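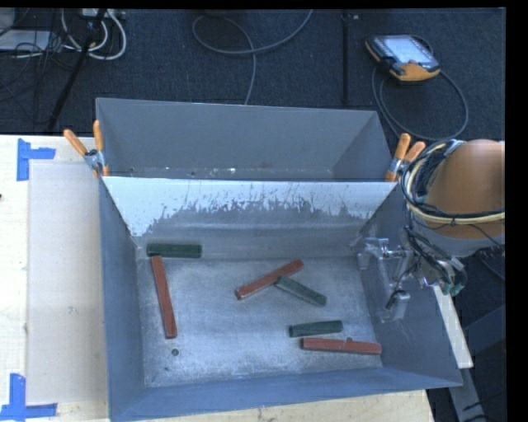 How long does it take to set up the Flemton bin-picking kit? Plan on one afternoon if the arm is already bolted down and you have a compressed air line or spare outputs free on the controller.

Reading time: 2 min

The Flemton kit comes as a gripper, a wrist bracket, a cable set and a license for the Nägeli grasp software. Bins are sold separately. Any rigid metal bin with sloping walls will do, as long as the fingers can reach the floor of it.

1. Fit the bracket to the wrist and run the cables up the arm. Leave slack at the last joint — the Flastex ties in the box are reusable, so start loose and tighten later.

2. Place two bins end to end and clamp them together where they meet. Spring clamps are enough for light parts. Keep the handles out of the arm's path.

3. Mark the bin position on the table with tape. If a bin gets bumped, you can put it back without teaching the points again.

4. Jog the open gripper to each inside corner and save the point. Stop 52 mm above the floor for the first pass and come down slowly from there.

5. Put in a few parts of different lengths. Let some of them touch or lie against a wall, as they will in real use.

6. Run 100 picks at low speed. Error 843 means the fingers touched a wall before closing. Raise the wall margin one step and run it again.

7. When a full run finishes without a stop, do 300 picks at working speed.

Save the settings under a new name before changing part types. The Hulunwood version of the kit uses the same steps but has no wall margin setting, so keep parts away from the corners with that one.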